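On the Keeping of a Household Reading Record
April 18, 2021

It has been the practice of this household to maintain a written record of the books read within it. The record was begun in June, in a ruled notebook purchased for another purpose, and has continued without a break of more than two weeks. Several readers of this blog have written to ask how the record is kept and whether the effort is justified. The present post is intended to answer both questions together, as the earlier replies were sent one at a time and did not always agree with one another.

The record has four columns: title, date begun, date finished, and remarks. An earlier version had a fifth column for a grade. It was withdrawn before the first notebook was full. A grade given on the evening a book is finished is seldom the grade one would give a month later, and the page soon filled with crossings-out. The remarks column has taken over its duties and has proved more useful. A remark may be as short as a word. "Slow" appears often. "Again" appears less often, and marks those books that were started a second time within the same season.

Books that are abandoned are entered in the same way as books that are finished. The third column is then filled with a short line and the page number at which reading stopped. There was some resistance to this rule at first, on the ground that it made the record look untidy and the readers look idle. The rule has been kept. A list of finished books alone gives a false account of how a family reads, and the page numbers are of interest in themselves. Long novels in this household are most often abandoned before page 30. Those that survive that point are usually completed.

Books read aloud are entered once, under the name of the person who listened. This was the subject of a lengthy discussion. The person reading aloud does the work and might fairly expect the credit, but the same picture book may be read aloud on a great many evenings, and an adult's page would soon hold nothing else.

The supply of books comes from three sources. The first is the branch library at Astport, which was closed to visitors for a large part of the past year and lent through a side window during that period. Requests were made by telephone and the books were handed over in a paper bag. The arrangement worked well enough, though it removed the possibility of finding something by accident on a shelf, and the record shows this plainly. The entries from those months are almost all by authors already known to us. When the reading room opened again, the remarks column became noticeably more varied — and so did the number of short lines in the third column.

The second source is the secondhand shop in Petuvdale, which sells by the box. A box is priced without regard to its contents, and the buyer may look at the top layer only. Our last box held a manual of beekeeping, a good atlas with the index missing, and 2 copies of the same cookbook. The manual of beekeeping was read from cover to cover by a member of the household who has no bees and does not intend to acquire any. It is marked "Again."

The third source is gifts. These present a difficulty of their own, as a gift carries with it a certain duty to read. It has been decided that a gift should be opened within the month in which it is received, and that after one chapter the reader is free. The remarks column is not shown to the giver.

A word is due on the matter of storage. The shelves in this house were built by Vukadinović, the joinery in the next street, to fit an alcove that is not quite square. They hold fewer books than was hoped and hold them very well. The depth was chosen to suit ordinary novels, and for this reason children's books, which are often wide and thin, stand out past the edge by the width of a hand. They have been given the bottom shelf, where those who use them can reach them. The order on that shelf is left to its users and has never been understood by anyone else.

Sorting by color was tried for one winter. It was pleasing to look at and made it impossible to find anything. Sorting by author was restored in the spring for the adult shelves. Oversized books lie flat at the end of each row.
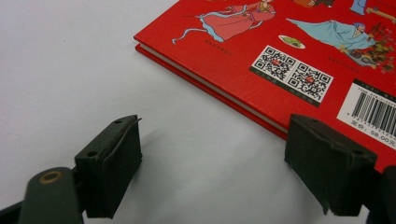
There remains the question of whether a printed record is better than an electronic one. For a short period the household used Biltia, a reading log kept on the telephone, and set itself a goal of 1000 pages in a month. The goal was met. It was observed, however, that books were being chosen for the size of their print, and that a slim volume of poems was passed over by every member of the family on the ground that it would not help the total. The log was closed at the end of the month and the figures were copied into the notebook, where they occupy a single line.

The notebook has its own faults. It cannot be searched. On 4 occasions a book has been borrowed from the library and entered as new, when an earlier page shows that it had been read before. In each case the earlier remark and the later remark were different, and in one case they were directly opposed. It has been suggested that an index be added at the back. The suggestion is under consideration and will likely be adopted when the second notebook is begun.

To those who wish to start a record of their own, the advice of this household is to buy a plain notebook with a stiff cover, to keep a pencil inside it, and to leave it in the room where most of the reading is done. Ours was first kept in a desk drawer, and entries were made in batches, from memory, with dates that can't be trusted. It now sits on the windowsill beside the armchair. The cover has faded on one side.

Correspondence on this subject is welcome. Replies may be slow during the coming weeks, as the atlas is being given a new index by hand and work has only reached the letter D.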